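February 2024

Desk log, continued from the notebook that got coffee on it.

Spent the morning on the small-items problem. The white table had become storage again, and storage is what the Baltinlow shelf unit was bought for. Measured the shelf: usable depth is fine, but the lower bay loses 2 inches to the rear brace, so the deep trays go on top and the shallow ones below. I had it the other way for a year.

Sorting rule for this round: anything used weekly stays within arm's reach, everything else gets a tray and a label. Paper labels, pencil, no tape. The tape I used last time left residue on the Wovinside trays and took most of an evening to get off with dish soap and a plastic scraper.

Drawing supplies were the slow part. Tested each marker with one stroke on scrap. Dry ones went in the trash, weak ones in a jar for a second try after a night stored tip down. The label maker manual claims a life of up to 2,000 labels per cartridge. Mine quit well before that, hence the pencil.

Wood offcuts next. Kept the blocks with square ends, since they work as spacers and bookends. Sanded the worst edges with 120 grit, wiped them, left the faces bare. Oil would mark the tabletop.

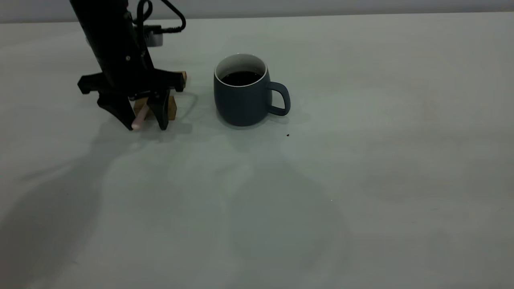

The blue mug stays on the table. I considered it for the pen holder, but the rim is narrower than the middle and short pencils would sink out of reach. A straight-sided can does the job better and costs nothing.

Biria order arrived short by one divider. Wrote to them, quoted order 957, no reply yet. Lower bay cannot be finished until it comes. If there is nothing by March I will cut one from hardboard.

Remaining: wipe down the table, relabel the cable tray, find the other half of the bench hook.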